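Keeping bakery bread and buns good until the next day
Kitchen tips from Sorstead, by Bronisława Walczak

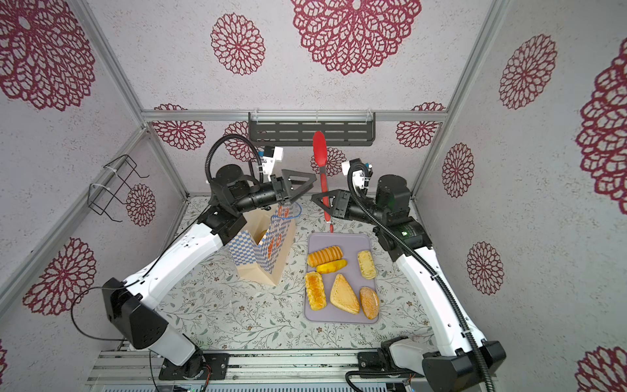

I buy pastries on Friday afternoon, when the bakery makes them cheaper, and for many years I did the same mistake as everybody in my family: I left all of them in one bag until the morning. The soft ones were pressed flat and the sugar was on everything except the bun it belonged to. Now I use a flat tray. A light lavender one, with space for six pieces in two rows, is enough for us. The long twisted pastry and the big triangle go in the front row next to the sugar-dusted bun, and the bread roll with ridges goes behind with the others. The tongs hang at the back, with the handle down, so I can take them with one hand while the other hand holds the bag open.

Taking them out of the bag

Open the bag wide before you put the tongs inside. If the opening is narrow, you will scratch the glaze on the paper. With a bag that has string handles, fold the handles to the outside first.

Take the pastry from below or from the two long sides, never from the top. A twisted pastry should be held in the middle. For flat pastry with a scored top I close the tongs only a little and lift slowly, as the layers break very easily.

I prefer tongs with silicone heads. Metal ones are good for meat, but they leave teeth marks in a soft bun. My first silicone pair was from Walis and lasted nine years - the spring gave up before the silicone did.

What can stand together

Glazed and sugared things should not touch. The sugar sticks to the glaze and becomes wet, and then both look old. Leave a finger of space between them, or put a small strip of baking paper.

Plain bread rolls can stand near anything sweet for one or two hours, but overnight they take the smell of vanilla and cinnamon. Put them in a separate cloth bag.

Anything with cream or fresh cheese goes to the fridge immediately. Please do not wait until the guests have gone home.

Overnight

Paper keeps the crust dry but the inside becomes hard. Plastic keeps the inside soft but the crust becomes like rubber. I use both: the paper bag first, closed with a clothes peg, and this goes in a tin with the lid not completely shut. My tin is an old Verbruggen biscuit tin and it is just high enough.

Warming in the morning

Heat the oven to 150 degrees. A bun of roughly 100 grams needs five minutes, a large triangle seven or eight. If the crust is very dry, wet your fingers and touch the top lightly before it goes in. Glazed buns I do not warm at all, the glaze runs down and burns on the tin.

Washing the tray and tongs

Shake the crumbs out first, over the sink or the balcony. Sugar goes away with warm water alone, but butter from the pastry needs a drop of washing-up liquid. With the tongs, look at the place where the silicone meets the handle, old butter likes to hide there. An old toothbrush is good for this. Hang them up again only when they are dry.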